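Family history workshop notebook, July, 4:30 pm

I continued with the Trevaskis line today. The question is still the same as last time: is the Henry Trevaskis who married in Plenitz the same man as the one who left Sirkivier with his brother? I believed yes in spring. Now I am less sure.

Glenys Prendergast lent me her copy of the Plenitz parish index. It has about 300 entries for the years we need, and 11 of them have our surname or something close to it (Trevaskis, Trevascus, one Trewaskes). Three can be left out because the persons died as children. I did not check the others against the original register, so please do not copy them to the tree yet.

The marriage entry gives the occupation as cooper. In the Sirkivier tax list our Henry is a laborer. A man can learn a trade, of course, but he had only few years for it. The witness at the wedding is Anna Zusa, and this name I find interesting - the Zusa family lived next to the Trevaskis house in Sirkivier. It is not a proof, but it is the best thing I have.
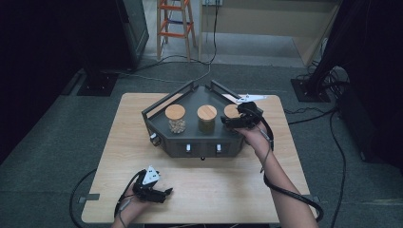
Three jars with round lids on the table, July.

Olanrewaju Iyamu read the second page of the entry with me. He thinks the word after the groom's name is "widower" and not the name of a village. If he is right, I must look for a first marriage, and that one could be in either place. I had written this word in my transcription as "Widorf", with a question mark. I corrected the transcription but kept the old reading in brackets.

To do:
Order the scan of the burial register, women only, the years before the wedding.
Ask Glenys if her index includes the chapel outside the town.
Look again at the brother. His age is missing in both lists and I never wrote down why I put him as the elder.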